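The Starter Arm That Wants a Corner of Your Bench

Bruver has sold grippers to small workshops for years, mostly as spare parts. In June it began selling a whole kit under the name Salledik: one arm, a two-finger gripper, a wrist camera, and the software to teach it a job by leading it through the motions by hand. It is meant for people who have never owned a robot.

The kit comes in two boxes. Setup took us 76 minutes, including a stop to find a longer power cord. The manual is short and clear, apart from the section on camera focus, which sends you to a web page that was down when we tried it.

Macarena Llorente, who runs product testing at Bruver, told us the wrist camera was the hardest part to get right. "People expect it to see like they do," she said. "It sits very close to the work. It gets a piece of the thing, and the software has to work with that piece."
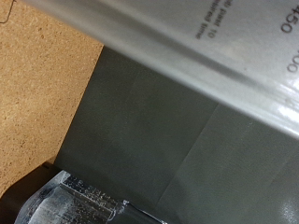
The live view opens on a laptop next to the teaching controls. There is no option to turn the picture level, so you learn to read it at whatever angle the wrist happens to be. After a morning of this we had stopped tilting our heads. Ademir Mendonça, who did most of our teaching runs, asked for a horizon line on the screen. Bruver says one is planned but gave no date.

Teaching is simple. You hold the arm, move it where you want it, press a button on the wrist, and move on. A job can have up to 61 saved points. We used 26 for our longest one, a pick, turn and place routine, and editing a single point without redoing the rest worked as the manual says it should. Deleting a point is slower and takes you through three menus.
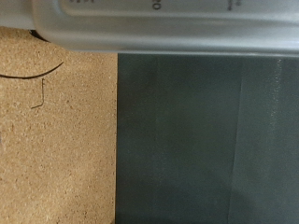
Surfaces matter more than the sales sheet suggests. The software looks for edges, and Bruver recommends a plain work area with strong contrast. Our bench gave it a speckled tan board butted against a flat dark gray panel, and the line between the two is the kind of border the edge finder wants. Fine details such as the thin dark lines on the tan side are visible in the live view too, so it pays to wipe the bench down before a run.

Rocío Olmedo has had a Salledik in her repair shop since the fall. She uses it for sorting and for holding parts while she works on them. Her main complaint is the noise of the wrist motor at low speed. Her shop is small and she hears it all day.

Support is by email and phone on weekdays. We wrote twice and had a useful answer the same day both times. Replacement finger pads are sold in pairs, and the cable from wrist to base can be changed with one screwdriver.

Salledik is on sale now through Bruver and its dealer, Cantero. A second gripper with wider jaws is due later in the year.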